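Progress report to the Keskin Fund, second reporting period
Submitted February 21, 2009
Prepared by Consuelo Huamán, Program Manager, Orkura Adult Learning Center

## 1. Summary

The evening literacy program remains on schedule and within its approved budget. Enrollment at the close of the period stood at 200 learners across both sites, which meets the target set in the grant agreement. Two matters require the Fund's attention: the late delivery of the second-level workbooks, and a proposed transfer between budget lines described in Section 5.

## 2. Enrollment and attendance

Classes opened in August at the main building and at the Brutach branch library. Demand at Brutach was higher than planned, and a second beginners' group was opened there in the fourth week. Attendance fell during the harvest season, as it did last year, and recovered once the packing sheds returned to a single shift. Learners who missed three sessions in a row received a telephone call from their instructor. Most gave work hours as the cause. A smaller group named transportation, in particular the last bus from Brutach, which leaves before the late class ends.

The late class has been moved forward by half an hour on a trial basis.
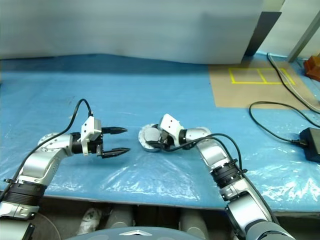 Learners were surveyed on the new hours at midterm. The majority prefer them, although several parents of young children reported that the earlier start conflicts with dinner. We will keep the trial hours through the end of the term and report on final attendance in the next period.

## 3. Instruction and materials

Flor Bedoya joined the staff as lead instructor and has taken over the placement interviews. Under her direction the interview was shortened and now includes a short writing sample. Learners who were formerly placed by reading level alone are being moved between groups less often after the first month.

The first-level workbooks arrived from Pluretti in full. The second-level workbooks were delivered five weeks late, and instructors relied on photocopied units in the meantime. Pluretti has agreed to credit the copying cost against our next order. The lending shelf recorded 1012 loans in the period. Titles in large print and books on citizenship were requested most often, and there is a waiting list for both.
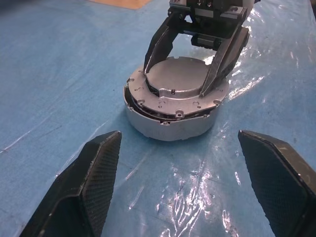

Instructor training was held on two Saturdays. The first covered spelling instruction for adults, and the second covered the use of everyday documents such as leases, pay stubs and school notices. Attendance was complete at the first session. One instructor was absent from the second and has since been given the materials.

## 4. Assessment

Midterm reading assessments were completed at both sites. Results for the intermediate groups were in line with expectations. Results for the beginners at Brutach were weaker, in part as a result of the late opening of the second group. Ms. Bedoya has added a weekly review hour for these learners, and they will be assessed again before the term closes.

## 5. Budget

Spending in all categories is within the approved limits. We request permission to transfer $900 from the printing line to learner transportation. The sum would pay for bus passes for Brutach learners through the end of the grant year. No change to the total award is requested.

## 6. Plans for the next period

- Complete final assessments at both sites
- Decide on permanent hours for the late class
- Purchase additional large-print titles
- Open registration for the summer conversation group

A written response on the transfer would be appreciated before the next bus pass order is placed. Attendance sheets and the midterm results are available on request from the program office.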